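Notebook, Farnside workshop
March 28, 2024

Continued with the armchair and the small white piece for the Widus room. The chair is the gray one with the rounded back. I brushed the fabric in one direction, then against it, and the speckled color hides the dust very well, so it is better to check with the hand along the seam where the back meets the cushion. The seam is good on the left. On the right I would like one more look in April, before Wadard takes it.

The white piece got its last rows of fringe. I had cut 200 strips and used almost all, 20 are left in the drawer under the window. The strips should stick out in every direction, so please do not press them flat when you carry it. Hold it low, at the sides.

Weight of the finished piece is 490 grams, a little more than I wrote last week.

For now its place is the floor at the foot of the seat. On the cushion it slides forward, I tried two times.

Still to do: label for the chair, cover for transport.

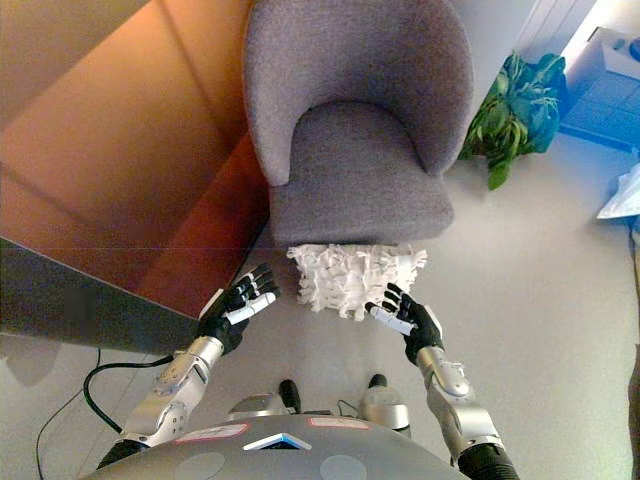 Gray armchair with the fringed piece on the floor in front, from above.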